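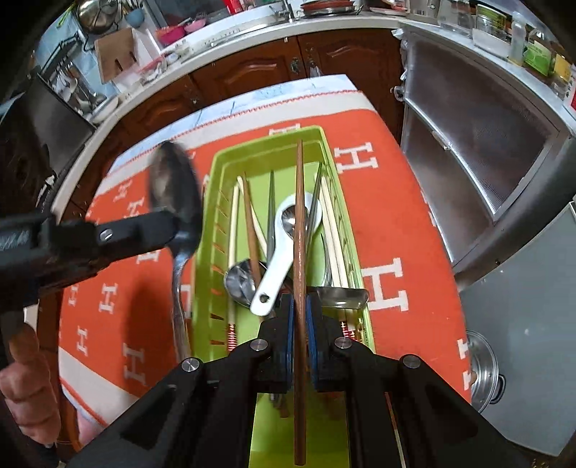
Posted by Reynaldo Layug on 2021-12-13

Filed under: Home & Kitchen

We moved into the Murkov Street flat in March and it has no dishwasher, so I wash up by hand every night. It takes me 14 minutes if I start straight after tea, longer if the rice pot has been left to sit.

Glasses go first, then cutlery, then plates. Chopsticks stand upright in the basket with the spoons. I change the water once, before the pans – my mother never did, and we still argue over it.

I paid $27 for a new drying rack last week. The old one had rust on the feet and was marking the bench. Next job is the tap, which drips.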